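Handout 5: Visit to the Furnival workshop

Monday group, 5/15/23

Please read these notes before you write your report. They cover the second part of the visit, when Sandra Blackburn showed us the two-arm station and the paper folding task.

Paper is a difficult material for a robot. A metal block keeps its shape when you push it, but a sheet bends, slides and comes up again after the fold. In the lecture I called this a deformable object. Colin Naylor used the same term in his talk, so you should use it in the report too.

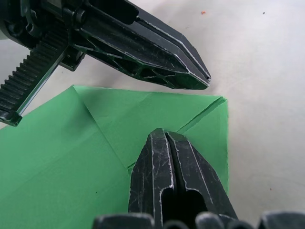

The second difficulty is to share the work between two arms. While one gripper presses on the sheet, the other must come near without hitting it. Look again at your notes on workspace limits from December, especially the part on approach direction. The fingers are hard plastic and the paper is thin, so a small error in height can matter a lot.

Ms Blackburn told us the group has recorded some 605 folding trials and wants to reach 1000. She didn't give a success rate, so please do not write one.

For the report (one page):
Explain why a fold needs both holding and moving.
Choose one cause of error and say at which step it enters.
Draw the path of each gripper, with the colour of your choice for each arm.

Reports go in the box outside room 17.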